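We use cookies to keep this site running. Accept | Manage settings

Runis opens its simulated arm to remote teachers

Posted in February | By the Heria newsroom

Folks at Runis have been teaching a robot arm to handle little cubes on a table, all inside a simulation, and now they'd love some company! Anyone who signs up can steer the arm from home through Plukeck, the lab's remote-control program, and every run is saved for the arm to learn from. The lab has 683 runs so far, nearly 80 of them from first-timers.
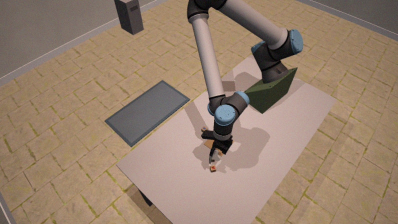

Each session lasts 2 hours, with plenty of time to practice (and to fumble a bit) before anything gets saved. Sign-up is open now, with room for 100 people.

Related
Paquette library adds evening coding club
Plukeck update brings slower hand controls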